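Teaching the arm to fold laundry by hand

By Brayden Vachon | July | 9 comments

Quick writeup, people keep asking. How we record folding demos at Hawthorne with the handheld gripper. Same steps work for remote control, just slower.

1. Clear a flat spot. Sofa cushion is fine. Plain color is better, patterns confuse the tracking.

2. Start the recorder, wait for the beep, then move. Forgot the beep once and lost 59 takes. Dont be me.

3. Open the fingers wide before you come in. Reach over the fold, not into it. Tips low, wrist camera looking down at the cloth the whole time. 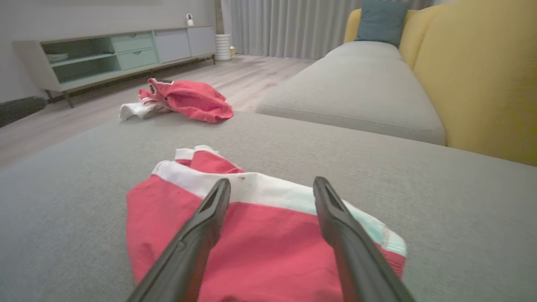 4. Close slow. If you grab two layers when you wanted one, let go and try again in the same take. Keep those, the model needs to see a recovery.

5. Lift, carry across, lay down, open. Pause a second. Fingers clear of the cloth before you hit stop.

6. Next take, change something. Turn the shirt, bunch it up, swap it for another one. Oluwaseun Garba did 524 takes with one towel all facing the same way and the policy only worked on that towel.

Remote control: same order, but turn the speed down frist. Lag makes you overshoot and you'll drag the whole pile.

Bad takes: delete the ones where your other hand gets in the view. Rest can stay. We trained on 2253 and plenty were ugly.

Sleeves next time, still fighting with those.

14 shares | Contact | © Josora | Back to top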